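Recording Your First Remote-Control Demonstrations in the Simulator

By Hermine Moser, for the Grelleck getting-started pages
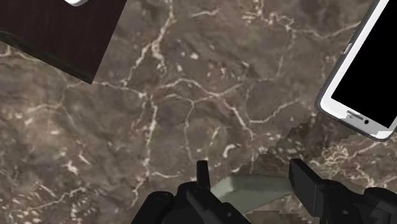

Before you begin

Welcome, and please don't rush this part! I know how tempting it is to grab the controller and start chasing objects across the marble, and I did exactly that on my first afternoon with Grelleck. Give yourself a quiet hour, a comfortable chair and a mug of something, and you will end up with demonstrations you can really use.

You'll need the simulator installed, a Nultska hand controller (the older ones work fine too) and a little free disk space. If you have been following along in order, the tabletop world is already loaded and you are looking through the wrist camera, with the two fingers coming up from the bottom of the view and the flat green piece lying between them. That green piece is what we will be teaching the arm to pick up.

Step 1. Get to know the view

Move slowly in every direction before you record anything. The wrist camera travels with the hand, so pushing the stick forward makes the whole tabletop slide toward you, and that feels backward for the first few minutes. Wander over toward the phone in the upper right, then back across the open marble toward the dark wooden object on the other side. Don't touch either one, just get used to how quickly things come at you.

Step 2. Set the speed

Open the Control panel and set the speed to 2. Kaiwen Cao, who wrote most of our controller code, likes it a good deal faster, but he has had years of practice and I still knock things over at his settings.

Step 3. Line up and come down

Press Record. Bring the hand over the green piece with the fingers spread, one on each side, and take a moment to straighten up. The piece is a bit curved and narrows toward the right, so aim for the fuller part in the middle. Then lower the hand gently. The shadow on the marble can fool your eye as you descend (its edge is quite blocky at this render setting), so watch the height readout too.

Step 4. Close, pause, lift

Squeeze the trigger all the way and hold still for a breath. Lift straight up, keep it there until the timer chimes, and press Stop. If you fumbled the grip and had to try again, throw that recording away. A demonstration full of second thoughts teaches the arm to hesitate, and you'll be scratching your head over it later!

Step 5. Reset and do it again

Press Reset and the objects will be shuffled a little. Record 9 good runs, take a break, and then play them all back at normal speed before you go on. For a first training run that's plenty to see whether the arm has the idea. Our own set for this task has more than 500, gathered over most of May with a lot of help from Slamet Tjoa.

Saving your work

Choose Export and give the folder a name you'll recognize next month. Mine are all called "test," and I don't recommend it. The next page covers loading the folder into the trainer.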